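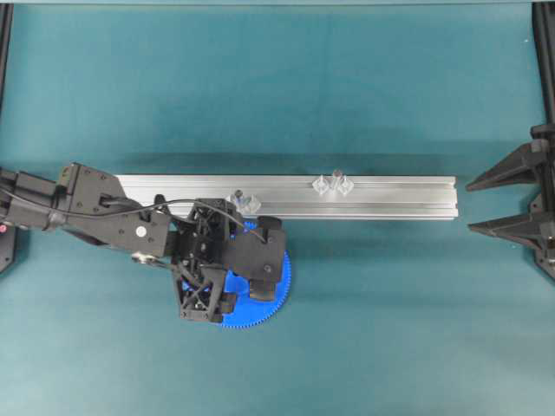
The Nomberg hand-guiding kit lets you teach a pair of arms by moving a leader set yourself while they copy you. I've had it for nearly 3 months, mostly on small assembly jobs. Big parts are easy. A blue gear under the left gripper is simple enough to line up, but the clear plastic pieces on the aluminium rail are hard to judge by eye, and I slow right down for those.

**Good:** light handles, little lag, set up in 15 minutes.

**Less good:** the leader grips are stiff, and the manual skips calibration. Kerstin Kvam at Clorwood sent me the missing pages.

I'd buy it again, with softer springs.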